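Budgeting for a first tabletop arm: what am I forgetting?

Asked by Clullik, 15th September

Hi all! We're a little makerspace and we've got $4,000 to get a kitchen-tidying arm project going (pots, jars, lids, play food, that sort of thing). The arm and gripper will eat most of it, and I'd love to know what else to put money aside for before I send in the order. I've been going back and forth on the wrist camera in particular.
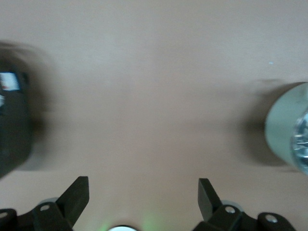
Should I buy spare gripper fingers with the arm or wait until one breaks?

Buy them with the arm. You save on the second lot of postage, and you're not stuck for weeks if a tip snaps.

Reply from Mal-soon Chae

I did this budget in March and blew it on the boring bits! Put roughly $1,000 aside for mounts, cables, lighting and a decent table. For the camera, I'd favour a short exposure over more pixels, as blur will drive you up the wall. And pick your props before the gripper – a small shiny steel pot with looped handles and a corn cob in it is a very different job from a plain block.
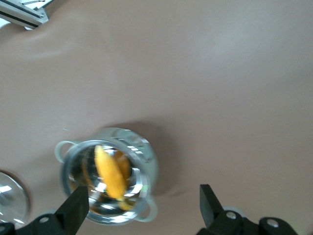

Reply from Tiwari

Second-hand arm. Ours was fine. Check the power supply comes with it.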